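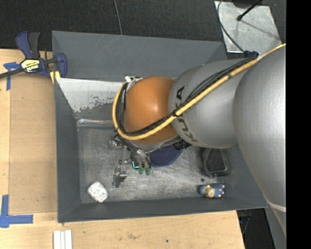
Facundo Vergara asked whether the bins could be listed by wall angle as well as by floor area, as the sloping ones hold fewer parts than their rim size suggests. The column wall_slope was added in answer to that.

Mornuten bin records
Version of 23/07/2013

Contents
bins.csv – one row per bin
loads.csv – one row per load, 300 rows
notes.txt – free text, kept as typed

Scope
The set covers 13 metal bins used for loose parts at Pleria. Flat trays and anything with a lid are left out. Rim length and width are in millimetres, inside edge to inside edge. Depth is taken at the middle of the floor.

Surface wear
Wear is given separately for walls and floor. Floors pick up swirling scratches and go dull in patches, while the walls tend to stay cleaner. Where a pale finish has chipped back to darker grey, the code is C. Scratches alone are S. A bin can carry both codes – the separator is a plus sign, with no spaces.

Loads
A load is whatever is lying loose in the bin when the record is made. Parts touching a wall are marked W. Part names follow the Khan list and are not translated. Loads 1 to 100 were entered before the W mark existed, so that field is blank for them and should be read as unknown.

Known faults
Two bins swapped labels in March. The rows have been corrected, the labels in notes.txt have not.
Plornine part codes lose their leading zero when opened in a spreadsheet. Import the column as text.

Contact
Heloísa Camargo, bin records, Pleria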